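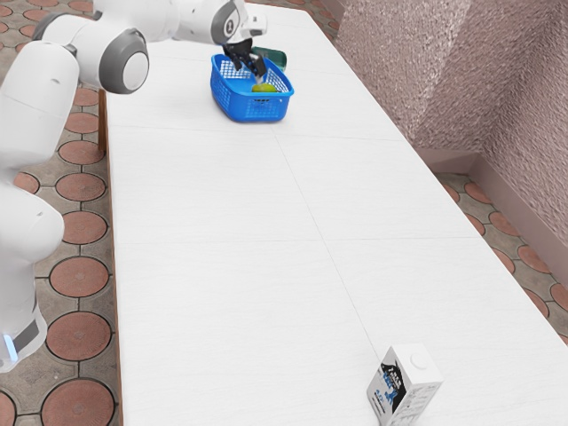 Progress report to the Chaturvedi fund, second period
Prepared by Silviu Căpraru

Dear Gergely,

Thank you again for your patience over the winter, and for the very kind note you sent in June. I'm glad to say we have a good deal more to tell you this time.

As you'll remember, the grant pays for our review of the Skosura kit, the simulation package that Skakorberg sells to training colleges that can't yet afford an arm of their own. We have now put 392 trial runs through it, all of them grocery tasks at a table, with a basket to reach into and a milk carton or some fruit to deal with. Of those, 43 had to be thrown out and run again after we found our own settings file was at fault, so please don't hold that against the kit!

On the whole we like it. The set-up guide is clear, the rooms load quickly, and you can change the floor or the wall colour without calling anybody for help. Small round items are still the sore point — the fingers tend to nudge them along the side of the basket — and we've written to Skakorberg's support desk about it. They answered within 2 days, which was a pleasant surprise.

Spending is on track, apart from the second licence, which came in $200 over what we'd allowed. We've covered that from the travel line and would be grateful for your okay.

Next we'll repeat the same tasks in Stedanora, the rival package, and send you the two sets of results side by side.

With warm regards,
Silviu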